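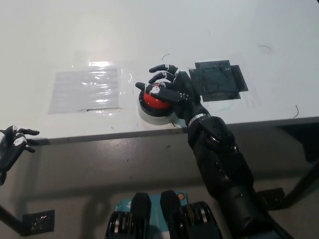 Unit 7: Contact tasks near people and controls
Course notes, Tirska Robotics Laboratory
Revised October 2018

7.1 Scope

These notes cover the bench rules for humanoid platforms performing contact tasks: pressing, pushing, holding and releasing. They apply to all student groups and to thesis work. Mobile base operation is covered in Unit 9. Where these notes and the Kasten safety manual disagree, the stricter rule applies.

7.2 Terms

Task button: any push button that the robot is meant to press as part of an exercise. It has no safety function, whatever its color.

Emergency stop: a control that removes drive power from the robot and stays latched until reset by hand. It is wired to the safety relay and never passes through the control computer.

Operator: the person holding the stop control. The operator does not type, film or adjust objects while the robot is powered.

7.3 Red buttons

A large red cap reads as a stop control to anyone entering the room. Under stress a person will strike the nearest one. The following rules apply:

A task button with a red cap may be used only if the real stop is within the operator's reach and labeled on two sides.
The real stop is never placed on the same table as a red task button.
Everyone present is told before power-on which control is which. The operator points to it and says so.
New exercises should use a green, blue or white cap. Existing red ones may stay in use until the recordings made with them are retired.

7.4 Pressing with a multi-finger hand

Approach from above at reduced speed. Limit contact force in the controller, and do not rely on the button's end stop to halt the arm. Using the thumb or one finger as the contact point makes the force easier to estimate; a press with several digits spreads the load, and the wrist reading must then be used. The idle hand counts as a moving part. Its position relative to the table edge is checked before each run, as a low arm can catch the edge when the torso shifts.

7.5 Table surface

Objects are fixed or marked with tape. Old tape is removed at the end of the session, including clear film, which produces reflections that upset the head camera. Wipe the surface before calibration. Fibers and hair near the target are cleared with power off.

7.6 Records

The log sheet lists the run number, operator, force limit and any stop. In the Idstead series, 1,238 presses were logged and 49 ended in a stop. Iason Karagiannis reviewed the stops and traced 7 to confusion between the two controls. Section 7.3 was rewritten as a result.

Reading: Wendt, D., Bench Practice for Contact Tasks, Jallenura course reader, p. 92 onward.

Questions on the log format go to Detlef Wendt.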